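Ticket 1815: Stanthorpe entry, population and founding date
Status: open
Opened by: Anjana Khan
Component: gazetteer, former settlements

Stanthorpe shows as a ghost town with a peak population of 1,238. I don't believe it. The only source attached is a county booklet that gives the same number for the whole river district, Bako included. Somebody copied the district total into the town field and it has sat there since the Prestent import.

The founding date has the same smell. Our entry says the town grew up around a ferry landing. The ferry license in the scans was issued to a man at Gurovmont, four miles upstream, and it doesn't mention Stanthorpe at all.

Tried so far:
Cleared the population field and saved. It came back at 1,238 after the nightly sync.
Cleared it again with the lock on. Same result.
Checked the Bako entry. It has 1,238 too, with the same footnote.

I'd like the number gone from both until we have a census page with the town's name on it.
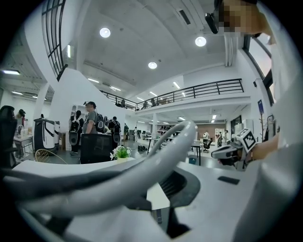
Bello Tijani: The sync reads from the old Prestent table, so clearing the field on the page does nothing. You have to blank it in the table. I did that for Bako this morning and it held through a manual run. I'm less sure about dropping the number completely, though. A post office directory lists Stanthorpe with 300 people.

Anjana Khan: Which directory? If it's the one with the railroad ads in the back, those figures were sent in by the postmasters, and every one of them is a round number. I wouldn't print it without saying where it came from.

Bello Tijani: That's the one. Fine, I'll put it in the notes with the source and leave the field blank.

Anjana Khan: Blank is good. Please look at the coordinates while you're in there. The pin lands on the Gurovmont side of the river, and the cemetery survey puts Stanthorpe on the south bank.

Update, 4:10 pm: Stanthorpe blanked in the table, manual sync run, field still empty. Pin not moved yet. Olumide Afolabi has the survey sheets and has been asked for a scan. Leaving this open until the nightly run goes through, as a manual run has fooled us before.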